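About Girngate

Girngate writes rules for robots that pick things up and put them down again. We write them for firms that have just bought an arm, have been shown how to switch it on, and have begun to wonder whose job it is to switch it off.

We started in April, in a unit on the Litton estate with a kettle and one very long table. Cường Hoàng had spent years fitting grippers to packing lines and had a drawer full of other people's safety manuals. The thickest ran to 862 pages and mentioned the person standing next to the machine on two of them. Lụa Lò had been the person standing next to the machine. They agreed that something shorter was wanted.

What we do

Our main work is the Girngate Handling Code. It covers small arms working at table height with everyday goods, and it fits on both sides of one sheet. We also visit, watch, ask tiresome questions and write down what people really do, so that it can be compared with what the notice on the wall says they do.

Every rule is tried on our own bench before it goes out. We like fruit for this. A banana is a fair judge of a grip: it bends, it has no flat side worth speaking of, and no two are quite the same shape. Rule 4 says that the fingers close on the middle of the item, from opposite sides, and that whoever wrote the task must be able to say in one sentence how hard they are allowed to squeeze.

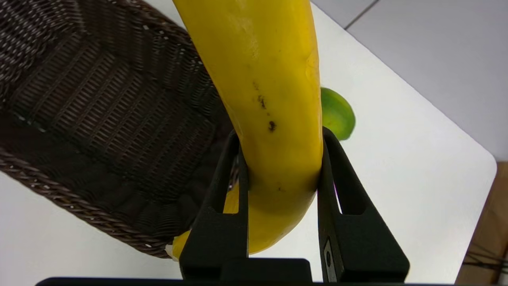
Hà wrote to us that Rule 4 is all very well, but the night shift didn't write the task and can't be expected to recite it. Could the sentence be put on a card by the stop button instead? It could, and the next printing of the Code says so. Hà has since sent us remarks on Rules 5 to 9, which we are working through with a biscuit.

How we write a rule

A rule has to be short enough to read with gloves on. It has to name somebody. "Care should be taken" is banned here, as nobody has ever been seen taking it. If a rule needs a diagram, we try the rule again first.

Then it goes on the bench for 1000 picks. Someone sits with the log sheet the whole time and writes down every drop, pinch and near miss, including the dull ones. The log for Rule 7 came to 2672 lines, most of them dull, and we are rather proud of it. Rule 7 is about the space over the table: while an item is in the air, no hands go under it or reach across to tidy up what is left. People find this one hard. The urge to straighten a basket is apparently stronger than any warning sign yet printed.

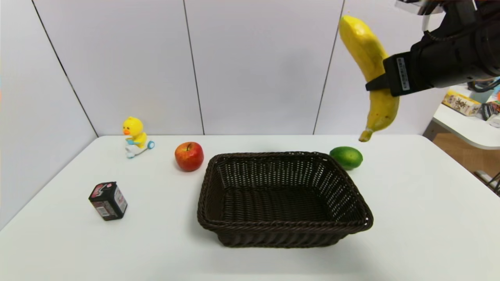

We also ask for the layout to be written down before the first pick of the day - what is on the table, where it stands, and which of those things the arm is meant to touch. Anything else may stay, provided it is on the list. Tables in real workplaces gather objects, and a rule that only holds on a bare one won't last until lunch.

Rule 9 deals with containers. The arm slows down once the item is below the rim, and the fingers need room to open without leaning on the sides. Plastix, who make trays and tubs, asked us early on whether a stiff tub could be let off the slow part. We tried it on the bench for 300 picks and the answer was no, though they took it well and still send us tubs.

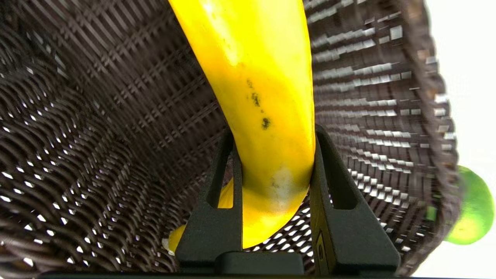
Letting go has a rule to itself, Rule 10, and it is the one we rewrite most. The present wording is "Open, wait, leave", in that order. Earlier versions were longer and contained the word "subsequently".

What we don't do

We don't sell arms, grippers or anything with a plug. We don't hand out badges, stickers or certificates for the reception wall. If you follow the Code you may say so, and if you stop following it we would be grateful if you stopped saying so.

Who we are

Cường Hoàng looks after the bench and the visits. Lụa Lò edits the Code and has the final say on any sentence with more than one comma in it. The rest of us take turns with the log sheet.

The Code is free to copy. Printed sheets can be had from the Litton office, and visitors are welcome if they write first and don't mind being asked to read a rule aloud.

Page last checked 13 December 2024.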